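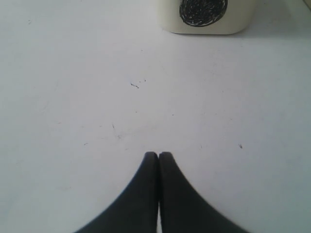

4. Setting up the label printer

Applies to the Plesik desktop printer, both the older one with the gray cable and the new one. If you have the shipping-room model skip to section 6.

Before you start

Printer, power brick, USB cable, one roll of labels. Labels come 800 to a roll. Part number on the carton is 841 — anything else is the wrong width and will jam sooner or later.

Caution: Unplug before opening the lid for the first time. The cutter bar is sharp even when the power is off.

4.1 Loading the roll

1. Set the printer on something flat. Leave a hand's width behind it for the cable.

2. Press both side latches, lift lid until it clicks. If it doesn't click it will fall on your fingers.

3. Pull out the foam block and the strip of orange tape. Check under the roller too, there's a second piece of tape.

4. Slide the roll guides apart. Drop the roll in, labels facing up, loose end coming toward you.

5. Close the guides until they just touch the roll. Not tight. Roll should still turn with one finger.

6. Feed the loose end under the clear bar and out the front. Close lid, push down on both corners.

Note: A roll that was already started on another printer is fine. Cut the end straight first.

4.2 Power and first feed

7. Plug the brick in to the wall, then the printer. Light goes amber, then green.

8. Hold the feed button for 2 seconds. One blank label comes out, maybe two.

9. Light blinking red — lid isn't shut. Steady red — it can't find the gap between labels. Open, reseat the roll, hold feed again.

4.3 Connecting to the computer

10. USB cable goes in the square port. The round one is for service, leave the rubber plug in.

11. Open the Drusstead stock program. Settings, Devices, Add Label Printer.

12. Pick Plesik from the list. If its not there, close the program and open it again. Restarting the whole computer is almost never needed.

13. Set label size to Small Shelf. Set darkness to Medium. Leave speed alone.

14. Click Print Test. You want a sharp box all the way around the text, with no missing side.

Caution: Do not set darkness to High for everyday work. Wears out the print head, and the head is not covered after the first year.

4.4 If the test label looks wrong

Faint on one side: lid only latched on that side. Push down again.

Text runs over onto the next label: wrong size picked, go back to step 13.

White lines through the text: dirty head. Power off, let it cool, wipe with an alcohol pad, wait for it to dry compeltely before printing.

Labels peel off inside: guides too tight, see step 5.

Clean the head every 200 labels if you're in the Clirkitwood store, it's dusty in back there. Everybody else, once per roll.

Still stuck, message Hortensia Quintero and include the serial number from the underside sticker. Spare rolls are ordered through Karunaratne, order form is in section 9.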